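Print this page | E-mail to a friend

Simulated two-arm robot keeps losing the vegetable at the grasp - how do we teach it a better pickup?

Posted by mossy_gearbox in May

Hello all, and thank you in advance for reading what is going to be a long post! I help with an after-school robotics club at Zestmont, and this spring we decided to skip the metal and do everything in simulation, partly for budget reasons and partly to let the younger students have a real turn at driving. We're entered in the Skatoron home tasks round, where a two-arm robot has to pick up food items inside a simulated house and put them where they belong. A clean run is worth 100 points, and you lose a good chunk of that for every drop.

The students drive the arms by hand controllers, we record the runs, and then we train a small policy on the recordings. We have 387 recordings so far. The driving is lovely, the reaching is lovely, and then we get to the green vegetable and everything goes sideways. The robot closes its fingers a little too early or a little too low, and the thing either squirts away or just sort of hangs on the end of a fingertip.

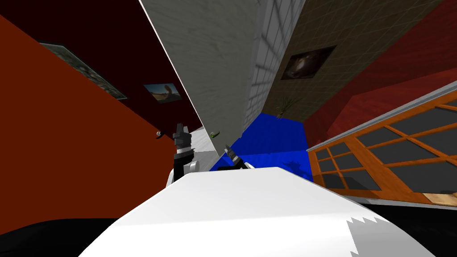

One of our seniors thinks the whole trouble is friction, and that if we raise it on the fingertips the drops will go away by themselves. I'm not so sure. We did try it one afternoon and the policy seemed just as confused as before, only now it was confused and sticky, and two of the students had a long argument over whether that counts as cheating (the rules say you may change your own gripper settings but not the objects, so I think it's allowed).

What I keep noticing when I go back through the recordings is how differently the students grab. Some come straight down, some come from the side, and a few poke at the end of the thing until it rolls into place, and I have a feeling the policy is learning all of those at once. 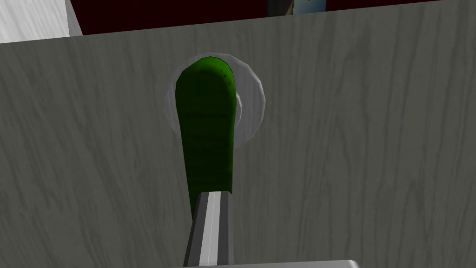
I should also say that we don't throw any recordings out. It felt unkind to tell a sixth grader that her run wasn't good enough to use, so everything went into the pile, and the pile is what we trained on. We use the Clandum trainer with the settings it came with. Should we be recording more, cleaning what we have, or fiddling with the physics? We have until the end of the month and not a lot of computer time.

Comments on this post

slow_servo

Clean the data first! I coached a team through something very similar last year and we lost weeks to physics settings before we looked at our own recordings. Watch every run, and I do mean every one, and sort them into folders by how the item was picked up. Then train on one folder only. We kept the side grasp across the middle and put the rest away, and even with far fewer runs the arm got steadier right off.

As for hurt feelings, we had the same worry. What we did was let the students write down together what a good pickup should look like - fingers on both sides, near the middle, wait a moment before lifting - and then everyone sorted their own runs. They were much stricter than I would have been. Nobody cried, and the ones with the fewest keepers asked to drive again.

Also, leave a short pause between closing and lifting when you record new ones. If your drivers close and lift in one motion, the policy will try to lift before it has hold of anything.

b17_hex

friction is usually fine at default. check your timestep instead, ours was too big and small objects would jump when touched. cut it in half and see

kettle_and_torque

I agree with slow_servo on sorting, with one addition. Check what your wrist cameras can see in the last second before the fingers close. On our robot the hand covered the item almost completely, so the policy was closing on a guess. We moved the camera mount a little in the robot file and re-recorded 19 runs as a test, and that told us enough to go on.

I would keep the failed runs somewhere, too. You can't train a copying policy on them very well, but they make a wonderful afternoon's discussion. And save your current model before you change anything, so you've got something to enter if the new one isn't ready.

mossy_gearbox

Thank you, these are so helpful! We started sorting yesterday and the side grasp folder is already the biggest, which surprised me. I'll ask about the timestep too. The camera mount may have to wait until we've trained once on the smaller set, but I've put it on the whiteboard.

Print this page | E-mail to a friend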